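Two arms for the price of one

The Ornus is a bench kit from Lollar: two small arms, a front rail and an aluminium frame that takes wall panels of the buyer's choice. Vangelis Kokkinos has been renting one out to small workshops since April, at 200 euros a week.

The grippers are plain black fingers that taper towards the tip. They cope well with thin, light things. Glossy worktops are harder, and Kokkinos suggests a trial on your own surface before paying.

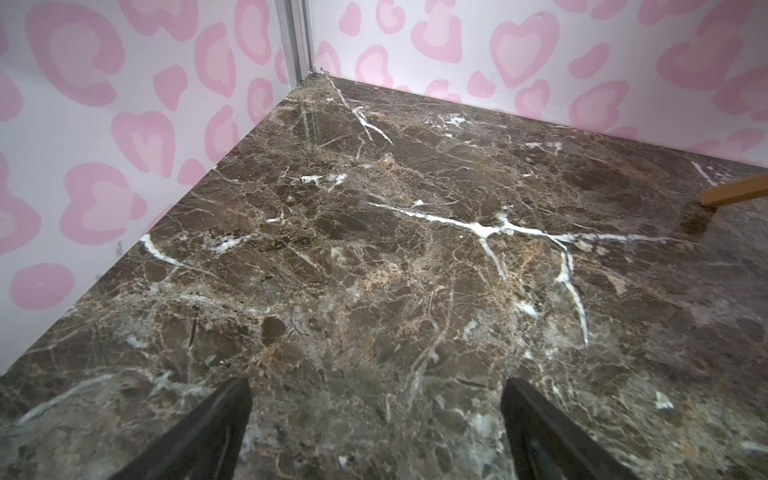
Setting up

Allow 40 minutes. Each arm has its own mount, and the cables need slack at the wrist — too little and the reach suffers. Christos Zervas, who tested the kit for us, would have liked a longer lead. Wire baskets hang on the walls and keep the table clear for the work.
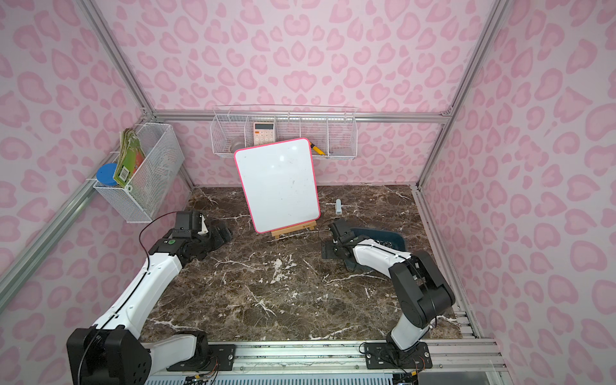 The whiteboard on its easel, with one gripper over the blue tray.

Rental includes 30 days of phone support.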